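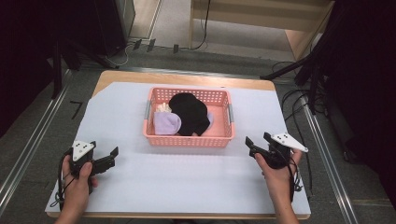 Pink basket with a few clothes in it, on a table with a white board.

## Visit to the Berklow grain dryer, September

We left the co-op yard at Steltusow at seven on Wednesday morning and were at Berklow before the first trailers came in. The site takes wheat and barley from farms on both sides of the river and has been running the new dryer since last harvest.

Widad Smadi, the site manager, met us at the weighbridge. Every load is sampled there with a probe before it goes any farther. Wheat has to come down to 14 percent moisture for storage. The load being tested when we arrived read 16, so it went to the wet pit.

The dryer is a continuous-flow model and burns gas. Smadi said the old batch unit needed someone on it all night, and finding people for that shift had become the main problem of the season. The new one is watched from a screen in the office, with an alarm that rings the duty phone. One person still walks the conveyors twice a night.

There are two main bins. The larger holds 3000 tons and was not yet full. The smaller had 2138 tons of wheat in it, with the fans running. We climbed to the walkway over the smaller one. It is a long ladder and two of our party stayed on the ground.

After coffee we drove over to the Vũ farm, which sends all its barley to Berklow. They had 1364 tons cut and two fields left, both on the low ground. The family runs one combine and hires a second when rain is forecast. Their main complaint was the wait at the pit in the afternoon, when everyone turns up at once. Smadi is trying booked slots next year through Prarka, the program the site already uses for its weigh tickets.

Members who want to see the dryer running should go before the end of the month. Call the Berklow office first and bring boots and a high-visibility vest. Parking is behind the weighbridge, on the gravel.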